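Tredetti Blade Fuse Box, Clear Lid

Sold by Grotano Parts Counter
Item 88-13
Back in stock 11th May

Small fuse box for blade fuses. Black base, clear lid, mounting tabs along the bottom edge. Goes in vans, boats, campers, workshop rigs, whatever you're wiring. Fuses show through the lid so you can see what's fitted without popping it open.

Add to cart | Save for later | Ask the counter

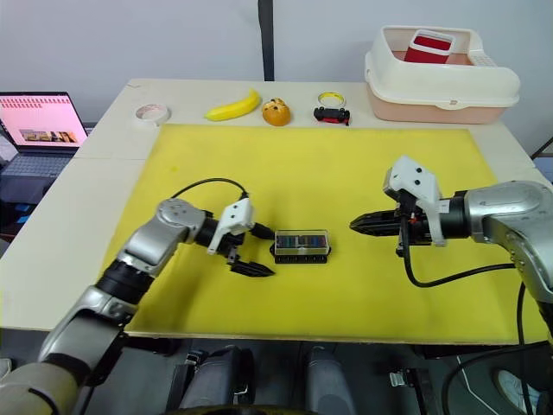 3 min read

What you get

One fuse box, base and lid. Fuses as shown, mixed colors, blue, green, red and purple in there. Mix can vary by batch so check yours against your wiring plan before you power anything up. Screws not included, everybody's panel is different.

No wire, no crimps, no ring terminals. We sell them separate, see Wiring Sundries.

Fitting it

Disconnect the battery first. Please. Then:

Offer the base up where you want it and mark the tabs. Flat surface, no curves, the base doesn't like being pulled down over a hump. Leave finger room above so the lid comes off later. Pilot holes, then screws, snug but not gorilla tight. Run your feeds in, tug each one. Fuses go in last. Lid on, press both ends.

Label as you go. Masking tape and a pen is fine, the Grímsdóttir label strips are nicer and they're up to 50 cents cheaper if you add them to the same order.

Picking a spot

Dry and reachable. Under a dash is ok, behind a seat is ok, inside the engine bay no. This is an indoor box, the lid keeps fingers and loose screws out, it is not a waterproof seal and we dont sell it as one. For wet lockers get the gasket version from Citel, different page, different price.

Fuse values

Go by the number printed on the fuse itself and by your wire size. Don't go by what was in the slot before, the last owner may have been guessing. If a fuse keeps blowing there's a fault on that circuit, find it. Bigger fuse is not a repair.

Reading them through the lid: good light and come at it square on. Colors are easy, numbers you may need to take the lid off.

From the counter

Geetha Nair fitted one in her own camper in May and kept it on a light colored mat while she was wiring up, says do that, black base on a dark bench you lose the tabs and drop things. We've put the mat on this page too, further down. Bergþóra Kjærgaard does our returns and most of what comes back is lids cracked from prying with a screwdriver. Use your thumbs. Cracked by prying isn't covered, sorry.

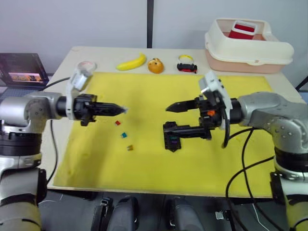 Bench Mats & Surfaces

Yellow foam mat, big one. Covers most of a work table and small parts show up well on it, red, teal, tan, doesn't matter. Soft enough that a dropped lid usually survives. Marks do show on yellow over time, wipe with a damp cloth and a bit of dish soap, no solvents. Keep soldering irons off it, foam melts.

Sold as a single sheet. Cut to fit with a sharp blade and a straightedge, go slow, a few light passes. Ships rolled, lay it flat overnight with books on the corners and the curl drops out.

Shipping and returns

Fuse box goes in a padded mailer, mat goes in a tube. Order both and they may turn up seperately, nothing's missing, wait a day or so before you email. Returns within 13 days, unused, lid on. Box with tape residue or drilled out tabs we can't resell.

Trade packs: 3 boxes to a pack, ask the counter for the price, it isn't on the site yet.

Also look at

Grotano ring terminals, assorted
Grímsdóttir label strips
Citel gasket fuse box
Spare clear lid for 88-13 (out of stock, more on order)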